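Home > Work with us > Paid trials and short contracts

Bin-picking testers wanted (patience supplied by applicant)

Kedach makes a bin-picking kit called Skivamex. You bolt it to an arm you already own, point it at a bin of parts, and it takes the parts out one at a time and puts them in another bin. Then, if you are us, you tip them back and start again. We have been doing this since April and would like some company.

We are looking for 2 people to join the test bench at our Hondis Road unit for nine weeks, paid, starting as soon as we can agree on a desk.

What the job is

You will set up picks, run them, write down what happened and say so plainly when it was bad. A normal run is 100 picks with the same set of blocks. Between runs you rearrange the blocks in whatever way you think the software will like least. People with younger siblings tend to be good at this.

You will also be the first outsiders to use our setup guide, which is 41 pages long and was written by the people who designed the kit. It contains the phrase "simply re-seat the harness". We want to know what you said out loud when you reached it.

What the job isn't

It isn't a programming post. Two of us write the code and we are quite protective of it. It isn't a sales post either, though customers do visit, and if one asks you whether the gripper copes with long parts lying against a wall of the bin, you may tell them the truth as of that morning.

You should be able to

– follow a written procedure, and notice when it has stopped making sense
– use a teach pendant, or learn to within a week
– write a fault report that somebody else can read
– tidy cables, or at least feel some guilt about them
– stay outside the marked area when the arm is live, every single time, including when you only want to nudge one block

Experience on a factory floor, in a repair shop or in a college workshop is all useful. A degree is fine but we won't ask about it. We have had good testers from catering.

Hours and money

Four days a week, eight until four, with a proper lunch. Pay is by the hour, at the same rate for both posts, and the figure is in the pack we send when you get in touch. We pay for the interview day too. There is a kettle. The second bench is run by Trịnh, our partner firm on the gripper side, and they have the better biscuits, so good relations are encouraged.

The unit is on the ground floor with step-free access. It is chilly in the mornings and loud when the compressor next door wakes up, so tell us if either is a problem and we will sort out what we can.

How to apply

Write to Babatunde Oyewole, who runs the bench, through the contact form on this site. Put "bin" in the subject line. No CV needed at first: half a page on a machine, appliance or vehicle that has annoyed you, and what you did about it. We reply to everyone, usually within around a week, longer if something has jammed.

Interviews last a morning. You will get a short run to do with one of us beside you, then a fault report to write up, then lunch.

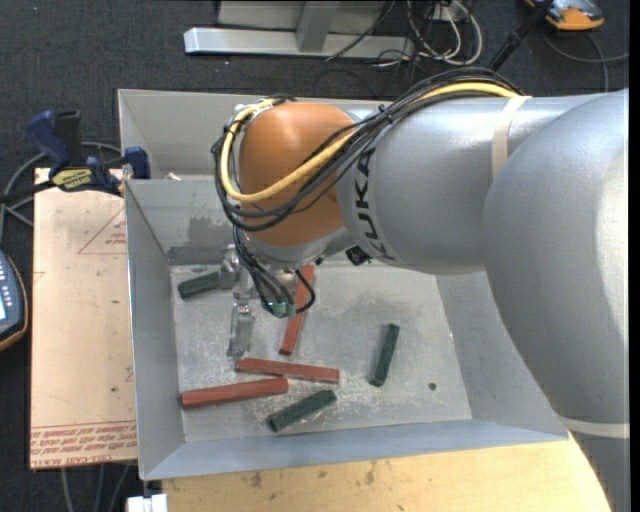

The bench at work: KUKA arm, metal bin, red and green blocks.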